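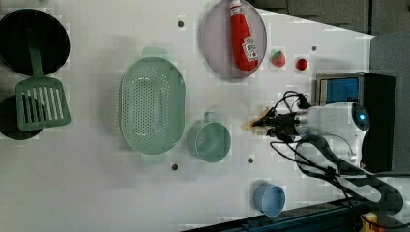
Ticket 3257 — arm pauses mid-reach during visitor demo
Opened by: Rosaura Nina, Paucar demo kitchen
Assigned to: Obed Asamoah
Opened: 17 February 2023
Priority: high (we have visitors!)

Hi Obed! Sorry to throw this at you on an open day, but the arm on the kitchen table keeps stopping in the middle of a reach and I have a group from Turkimow coming through after lunch. I'll write everything down as I go so you don't have to call me in front of people.

What it's doing: the visitor picks an item on the tablet, the arm swings out over the table, and then it just hangs there. No crash, no grinding. The Fovus panel shows code 265 and a message that says "path hold, operator confirm." If I press confirm it goes on and finishes like nothing happened. It did this with the first group and I played it off as a safety pause (they loved it, somebody clapped), but I can't do that all day.

What I've tried so far:

Restarted the Fovus software. Came back fine, did one clean run, then held again.

Homed the arm. Same.

Dropped the speed setting to 200. It still holds, only now it takes longer to get there, so I put the speed back where it was.

Swapped the tablet, because Sherif swore it was the tablet. It isn't the tablet. Sorry, Sherif.

Update from Rosaura
Okay, I've been watching it instead of talking over it, and I think there's a pattern. It never holds when it works close to its own base. It holds when it heads out toward the plate with the ketchup bottle, and it's worse if it has to turn the wrist on the way. The pans and the spatula I can't say much about, no visitor has picked those yet. Everybody goes for the ketchup or the strawberry.

Reply from Obed Asamoah
Hi Rosaura, 265 is a torque thing, the arm feels a pull it didn't expect and asks for permission to continue. Did anything change with the cables since the rehearsal? Fidelina mentioned she redid the ties. Please press the stop before you put your hands in there. Also send me the log number for one of the bad runs.

Update from Rosaura
Log number is 3585, that's the ugliest one, it held twice on the same reach. And yes, Fidelina took off the old ties last night and left more slack so the wrist could turn all the way around. She's standing next to me and says hi.

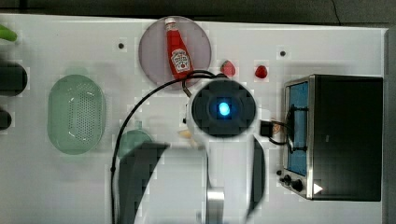
So I'm looking at that black cable now, and it makes a pretty big loop over the table once the arm is out by the ketchup. My guess is the loop catches or drags on something when the wrist turns, and the arm feels the tug. It would fit with the near reaches being fine. I did wonder about moving the toaster oven too — it takes up a lot of table — but the Eretti people want to see it as part of the kitchen setup and I'd love to leave it alone.

Question for you: can I add one tie back near the wrist, or does that bring back the problem Fidelina was fixing?

Reply from Obed Asamoah
One tie is okay, on the forearm and not on the wrist itself. Leave enough that you can turn the wrist by hand both ways with the power off. Then run the ketchup pick with no visitors and watch the torque graph. Don't touch the oven, its position is taught in.

Update from Rosaura
Tie is on, and the wrist turns by hand both ways. Ran the ketchup pick, no hold. Ran it again with the strawberry after it, no hold, and the graph has a little bump where it used to have a big spike. Fidelina thinks the bump was always there. Can you check it against the rehearsal log?

I'm keeping this open until the Turkimow group has gone through. Yesenia Benavides is on the tablet for that one and she knows about the confirm button, just in case.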